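We use cookies to remember your preferences. By carrying on reading you accept this. Accept / Manage settings

The bench rules, version two

24/07/2023

I have wanted to write this one for ages! Anyone who has read this blog for a while knows I get far too excited about a well-kept robot bench, and last week we finally finished the second version of our bench rules at Montecinos. It fits on a single sheet, it has been argued over by everybody, and I love it.

A bit of background first. We run a small arm on a table and teach it household jobs, mostly picking things up and putting them where they belong. Version one of the rules was written by Wenceslao Cortés in one afternoon and it was nearly all about the arm: speed limits, where the stop button lives, who may be inside the taped line while it moves. All good, all still there. But it said almost nothing about the table, and the table is where most of our wasted hours go.

So version two starts with the surface. Before a session you clear it, wipe it and look at it from low down with the lights on, the way you'd check a glass for smears. Old scuffs can stay (we'd be buying a new top every October otherwise) but anything that can be picked up must be picked up. Scraps of tape are the worst. Anisa Rahman once lost most of a morning to a bit of masking tape that the vision software had decided was an edge, and she has been our fiercest tape hunter ever since.

Next comes the speed rule. With a person inside the line, the arm goes no faster than 30 per cent of its working speed. We had long talks over that number. Bakari wanted it lower, I wanted it the same for every task so that I'd never have to look it up, and in the end we both got a bit of what we asked for: one number for all tasks, and anybody in the room can ask for slower without giving a reason. I think that last part is the best line on the whole sheet.

Then cables. Any lead that reaches the table gets routed behind the kit and clipped, with enough slack that you can lift the tool it belongs to and no more than that. Loops hanging towards the open area are a stop-work thing now. It sounds fussy, I know, but a moving arm will find a loop sooner or later, and I would much prefer it was me who found it.

Props have their own section, and it's the one I had the most fun with. Racks, boxes, lids and so on live together on one side of the table, so the rest stays open for the arm to work across. See-through plastic has to be written down in the session notes every time, as does shiny metal. Both can give depth cameras a terrible time, and if a run goes badly you want to know straight away that there was a clear lid in view. Celina Czerwiński keeps our notes in a tool called Stulorura and she has added a tick box for each, bless her.

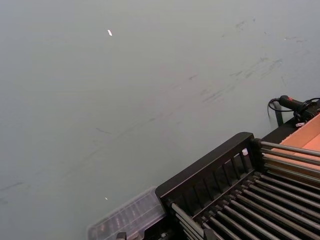

Bench surface with the rack, clear lid and cardboard box.

Looking at it with the new sheet beside me, I can tell you where I'd start: the white scrap on the grey goes, then the little speck down near the lid, then I'd have a think about that black cable. Clear plastic and shiny rods, so both boxes ticked in the notes. The grouping I'm very happy with, as there's a lovely big stretch of open table.

The part we still disagree about is how often to do the full check. At the moment it's at the start of a session and then every 60 minutes, with a quick look in between whenever a prop is moved. Sutrisno Rondonuwu thinks the timer is pointless and that it should go by number of runs. He may well be right! We went back through 178 old sessions to settle it and came away with two different opinions from the same spreadsheet, so for now the timer stays and he grumbles at it.

A few small things that also made it onto the sheet: no drinks inside the line, tools go back on their own spot even if you're coming back in a minute, and the person who presses start says "starting" out loud. I felt a bit silly doing that one for the first couple of days and now I do it at home with the kettle.

If you've got a bench sheet of your own I would really like to read it, especially if you've found a decent rule for lighting. Ours currently says "same as yesterday, please", and Bakari Mollel has promised me a proper one with a meter reading in it.

Get new posts by email. Enter your address to join the newsletter. You can unsubscribe at any time.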